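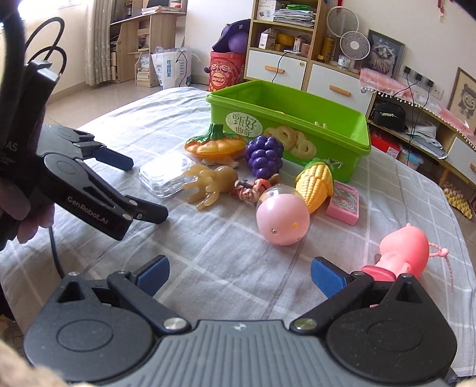
Ticket 321 — Toy storage, children's room, Illberg residence
Service: Wijaya Home Organising, client support
Opened: May 21, 2026
Assigned to: Volodymyr Bondarchuk
Priority: Standard
Status: Open, awaiting client

Issue as reported

The client advises that small toys kept in the green cookie box cannot be put away so that the supplied Tolov lid will close. Play food, figurines and capsule toys are stored together. The client also reports that the two halves of the snap-together corn are regularly separated and that one half is difficult to find at the end of the day.

The client asks whether a larger container should be ordered under the existing service plan.

Initial assessment

The box is a reused green plastic cookie container and is not part of the Tolov range. The lid on file for this client, item 124, is made for a different container and should not be pressed down over the contents. The client has been asked to set it aside.

Contents were to be taken out and grouped before any decision on a replacement. Play food was to be kept together, including the pumpkin, the grapes and the corn. Figurines and the octopus toy form a second group. Clear packaging was to be assessed separately.
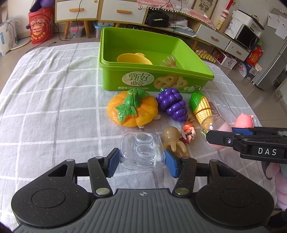

Empty blister containers should not be returned to the box. They hold their shape and take up space that is needed for toys. Where a container still has a small part in it, the part is to be removed and placed with the toy it belongs to. Plastic packets and wrappers may be discarded once checked.

Capsule toys may stay in their capsules if the child prefers, but they should be stored on a shelf and not in the box.

Action 1 — Client to sort packaging from toys and confirm. Pending.

Action 2 — Client to join the corn halves before storage and check that the join is firm. If the halves separate under light handling, the item should go in a small drawstring bag. Pending.

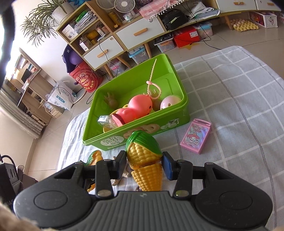

Larger soft toys and squeeze toys are to be placed in the box first, with the play food on top. Long, thin items such as cable ties should be kept elsewhere, as they prevent any cover from sitting flat. Card boxes are to be stored upright beside the green box.

Replacement options

The Erach 300 open bin is available under the current plan at no charge. It has no lid. A lidded version may be requested, with delivery in June. No order has been placed.

Client response requested

Please confirm whether the toys fit below the rim of the box after sorting, and whether a lid is still required. If no reply is received, this ticket will remain open until the June service visit.

V. Bondarchuk
Client Support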